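Purnside Public Library, thread 1/6
The Purnside Public Library will reopen its Closau Street branch this Friday at 9 a.m. Patrons may return borrowed items at any service desk, and no late fees will be charged for the closure period.

2/6
The branch now offers 14 study seats on the upper floor. Seats may be reserved for up to 2 hours per visit. Reservations are accepted by phone or at the front desk -- a library card is required.

3/6
The Alipour Reading Room will remain a quiet area. Phone calls and group work should be taken to the ground floor, where the tables are open to all patrons during regular hours.
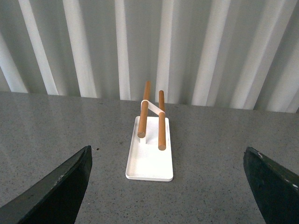
Wooden dowels and a white tray on a speckled gray tabletop.

4/6
The local history collection has moved to Room 311. Bound newspapers and maps may be viewed on request. Please allow one working day for items held in storage.

5/6
Printing is available on both floors. Cardholders may print up to 100 pages per month at no charge. Color printing is billed at the posted rate.

6/6
Bus riders should note that the Sarkico stop remains closed through June. The side entrance has step-free access and keeps the same hours as the main door. Questions may be sent to the branch desk by direct message.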